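Plineck Recipe Archive
Progress report to the Bovmont Fund, second period
Prepared by Wendell Lyons for Rochelle Park, grants officer

Dear Rochelle,

You asked in your last letter for a report that was shorter than the first one and had more in it. I have tried to do the second part.

As a reminder, the grant pays for three things: collecting handwritten and typed recipes from households in Plineck, scanning them in a form that will outlast the shoeboxes they came in, and printing a book from the best of them. At the time of the first report we had a scanner, a rented room over the old Tsikata bakery, and a great many promises of recipes. We now have recipes. Some of the promises are still promises.

Collecting

The count as of this report is 2000 cards, clippings, envelopes and notebook pages, all logged. I know how suspicious that number looks. We stopped logging for the period when we reached it because the box labels were running out, and there is a further bag from the Trandoretti family that will be in the next report. Please don't read anything into the bag. It has not been opened.

By far the largest share is dessert. If you went by the archive alone, you would conclude that people in Plineck lived on bars, squares and things set in a ring mold, with a pot roast at Easter. This is the known problem with recipe cards. People wrote down what they made twice a year and carried the weekday cooking in their heads, so the dish that fed a family of six every Tuesday or thereabouts for thirty years leaves no paper at all. We had planned for a little of this. We had not planned for 47 versions of the same lemon bar, several of them marked "the original."

To get at the weekday food we changed the interview form in September. The old one asked, "Which family recipes are most important to you?" and we got lemon bars. The new one asks, "What did you eat when there was nothing in the house?" and people talk for an hour. We have heard a lot about cabbage, canned fish, noodles with cottage cheese, fried bread, and rice in nearly every form rice can take. One woman gave us eleven minutes on leftover rice and then asked to come back because she had forgotten the good one.

The result is that the rice chapter, which was going to be two pages behind the casseroles, is now a real chapter. It also means more test cooking, as hardly any of these dishes came with amounts. "Enough" is the most common measure. After that comes "the blue cup," from a household that no longer has the blue cup.

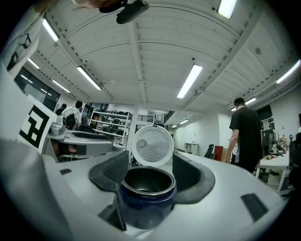

Page last changed: 2018-11-05

Test cooking

Every recipe that goes into the book has to be cooked by somebody who didn't grow up with it. We kept to that rule all through this period and it has been unpopular. Of the dishes tested so far, most work as written once the oven temperature is supplied. "Quick oven," "good oven" and "oven" turned out to cover a range of about 75 degrees, and we have settled each case by burning something.

Problems worth reporting:

Can sizes. A great many of the casseroles call for "a can" of soup or tomatoes, and the cans have shrunk since the cards were written. We are giving weights in ounces and keeping the original wording beside them in italics, so that readers can see both what was meant and what we had to do about it.

Lard. The first round of pie crusts was tested with shortening, to save a trip. Three contributors found out. The second round was tested with lard and was better, and I have been told so by all three.

Salt pork with milk gravy. It has been tested four times and has been correct every time. It will go in the book on the strength of its history.

Rice pudding. We have two families with firm views about whether it gets a skin. The book will print both and list them in alphabetical order by surname, which has already caused one phone call.

Scanning

Going well, and therefore dull. Each item is scanned front and back even when the back is blank, since the backs have been the best part of the archive. On the backs we have found a bowling score, half a letter to a landlord, the price of a used car talked down in pencil, and a second recipe crossed out hard enough to tear the card. Backs are now searchable.

We lost nine days to the scanner, which began putting a green stripe down the left side of every page. I cleaned the glass, replaced the cable, reinstalled the software and wrote to the maker. Then I moved the lamp. The affected pages have been rescanned and the lamp is not to be moved back.

Typing up the cards is behind schedule. We have reached the letter M, in the sense that we have finished "Meatballs" and are looking at "Meat Loaf." I would like to move some hours from collecting to typing for the next period, and would be glad of your yes or no on that by email.

The book

The designer has delivered a sample chapter, and it is handsome. It is also set in a type size that the people who gave us the recipes cannot read across a kitchen, or in two cases at all. We have asked for larger type. Larger type means more pages, and more pages means the printer's quote needs to be done over. We are still expecting a first run of up to 200 copies, spiral bound so that it lies flat. The designer would like it noted that spiral binding was not her choice. I have now noted it.

Title: still open. "The Plineck Table" has the most support and was proposed by me. "Enough" is gaining.

Money

Spending is on budget for room rent and equipment. Groceries are over. The original line for test ingredients was drawn up when we thought we would be testing lemon bars, and it didn't allow for a rice chapter, a rerun of the pie crusts, or what butter has been doing. I am asking to move $2000 from the travel line, which has hardly been touched, given that most of our contributors live within walking distance and prefer to come to us so they can see what is in the oven. Receipts are in the second envelope. A few have butter on them.

Next period

Open the Trandoretti bag. Finish typing through S. Get the printer's new quote. Cook the remaining rice dishes, including the good one, as soon as its owner remembers whether it was vinegar or pickle juice.

Wendell Lyons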